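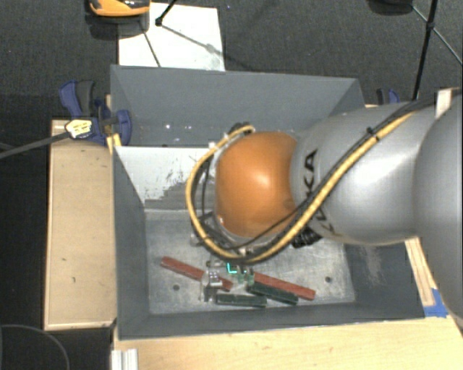

Bindu Poojary thinks the Flavel papers should be cataloged by union local first and by person second, and she told me so again last week, at length. I've gone back and forth on it. I started out on her side, then spent most of the fall on the other one, and I'm now somewhere in between, so let me use this report to tell you where the work stands and what I'd like to do with the rest of the grant.

Progress report, Flavel family papers
2018-01-06

First the plain numbers. We had 90 boxes come over from the house in Drorkville, and 65 of them are now sorted, refoldered and listed. That leaves the ones I've been putting off, mostly loose correspondence and a lot of receipts. The finding aid has 426 entries so far. Some are a single line ("Dues book, water damage to cover") and some run to a paragraph, and yes, I know the paragraphs need trimming.

The good stuff! Box 31 had the minute books of the Kneath bakers' local, the ones everybody assumed had gone out with the trash when the hall closed. There's a gap in the middle, but the strike year is all there, in a very clear hand, down to who brought the coffee urn and who was supposed to give it back. I read the whole thing in two sittings when I should have been making labels. The secretary had strong feelings about the chairman and didn't hide them.

We also have the immigration papers for both Flavel brothers, which clears up the old question of who came first (the younger one, by a year and a half) and makes a mess of the short biography on our website. I'm rewriting that now. The old version has them arriving together and opening the print shop that same spring, and neither part holds up. The shop lease is signed by the younger brother alone. The older one shows up as a boarder the next year, working nights at a bakery, and that's how the family got tied up with the Kneath local to begin with. I like this version a lot better, to be fair.

Translation is slower than I promised you. The Yiddish letters are fine – Lina Boutros found us a reader who gets through a folder in an afternoon – but there's a run of 15 letters in a mix of Polish and Yiddish, with abbreviations I've never seen, and those keep coming back to me with question marks in the margins. I'd rather leave the question marks in the catalog than guess. If you know anybody who reads union shorthand from that period, please send them my way.

On the database: Puvent does what we need for names and dates and is pretty awful for organizations. A local that changed its name, merged, split and then took its first name back ends up as four separate bodies with no link between them. I've been typing the history into the notes field, which is ugly, but at least it's searchable. Bindu's plan would fix a lot of this, I'll give her that. My worry is the letters, where one man writes to three locals and his sister on the same sheet of paper, and you'd have to pick a home for it.

So what I'm proposing is locals first for the minute books, dues books and leaflets, and people first for letters and photographs, with cross-references both ways. It adds work up front. I can absorb it if we drop the traveling panel display, which I never had much heart for anyway – the panels cost a lot and the Drorkville library only has wall space for half of them.

Money is on track. Folders and boxes came in under what we planned, translation will go over, and the two come close to evening out. I'd like your okay to move the leftover supply funds across to translation, and I've attached the sheet for that.

The finding aid should be ready for you to read in May. The interview tapes are still waiting on a machine that will play them, so I'm leaving them out of that date.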